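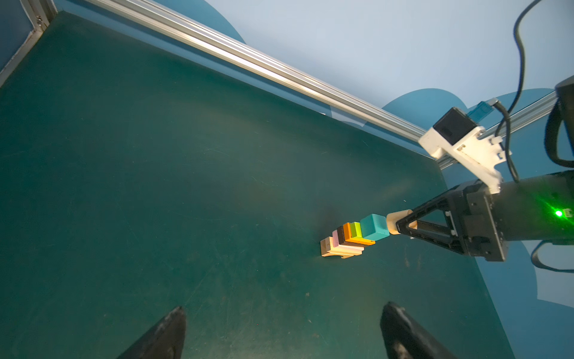 Ticket 799: label printer skips every second label
Opened by: Hollis Quintanilla
Status: still open

Hi all, me again (sorry!). The Kitier label printer has gone funny since I put the new roll in. It prints one label beautifully, spits out a blank, then prints the next one. I've got 14 orders waiting to go out and I'm peeling blanks off like stickers at a kids' party.

So far I've turned it off and on, cleaned the little sensor window with a dry cloth, and held the feed button down until it flashed twice. It did a test strip, all very pretty, then went straight back to skipping.

Update, July 31, 2018: rang Volholm, who sold us the rolls, and a very nice chap asked what gap size I had in the settings. No idea! Found it under Media and it said 7 mm. The new labels have a 2 mm gap. Changed it, saved it, and got a whole run with no blanks, hooray!

Only now the Destum address template prints a bit too far left and chops the first letter off the postcode. Can someone tell me where the margin setting lives? I can't see it on the Media page.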